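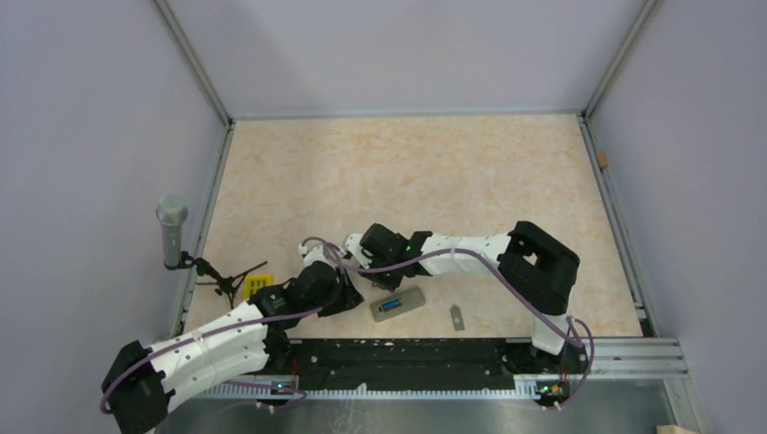
Trindton workshop adds shared assembly bench

Monday, August 13, 2018

The Baleck Centre in Trindton has opened a new assembly bench on the ground floor of its workshop. The bench is available to all registered members and to visiting groups from local schools and colleges, subject to booking.

The work was carried out over the summer closure and paid for from the centre's equipment budget, with a further contribution from the Niazi Fund. It replaces the two trestle tables which had been in use since the building opened, and which were no longer suitable for small parts.

Sorting, fitting and handling exercises will be held at the new bench from next week. Groups are limited to four people at a time, and each booking lasts for one session. Members who have already completed the Zukoron induction course do not need to repeat it. All other users must attend a short safety briefing before their first session.

The centre expects to receive 400 visitors in the autumn term - its busiest period - and members are advised to book at least seven days in advance. Places on the introductory day are limited to 32 and will be allocated in the order in which requests are received.

Users are asked to leave the work surface clear at the end of each session and to return small items to the storage drawers by the door. Food and drink are not permitted in the workshop. Any damage should be reported to the front desk on the same day.

Charges for members remain unchanged until January, when the centre will publish its revised price list. Booking forms are available from reception during normal opening hours - requests cannot be accepted by telephone.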